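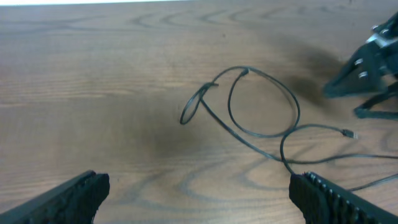 Cable drawer day. I put this off since June and the drawer finally stopped closing, so everything came out and got sorted on the dining table. A few notes for anyone with the same drawer.

First pass was just untangling. One cable at a time on the bare table, nothing else near it. If you lift the whole knot and pull, it gets tighter. Find a plug end and walk it back through the loops.

The thin black ones are the worst for this. They hold whatever bend they were stored in and they all look the same colour and thickness once they're in a heap.

Second pass was testing. I plugged each one into the old Werkus charger and then my phone or the bike light. Anything that cut out when I wiggled it went in the e-waste bag. I was stricter than usual and don't regret any of it yet.

Some only charge and won't move files. I kept two of those for the bike lights and put a bit of white tape near the plug so I don't grab them for the camera again.

Coiling: loose circles, a bit wider than my hand, and let the cable turn the way it wants to. I used to wrap them tight around my fingers and that's how I killed the good Murel one, right where it meets the plug.

Twist ties were no good, they dig in. Cut up an old roll of hook-and-loop garden tape instead -- 3 metres was plenty for the whole drawer, with some left over for the tomatoes.

Storage is a Rieger cutlery tray from the op shop. Long slot for extension leads, short slots for USB, the square one for adapters. The tray is a centimetre too wide for the drawer so it lives on the shelf in the hall cupboard now.

Which means the drawer is empty. Takeaway menus and batteries are already moving in.

E-waste bag goes to the council drop-off next time I'm out that way. They take cables and chargers but check your own council, the last place I lived didn't.

Still missing: the lead for the Cora speaker. It's a round plug, not USB. If it was in the drawer I'd have found it, so next up is the box under the bed.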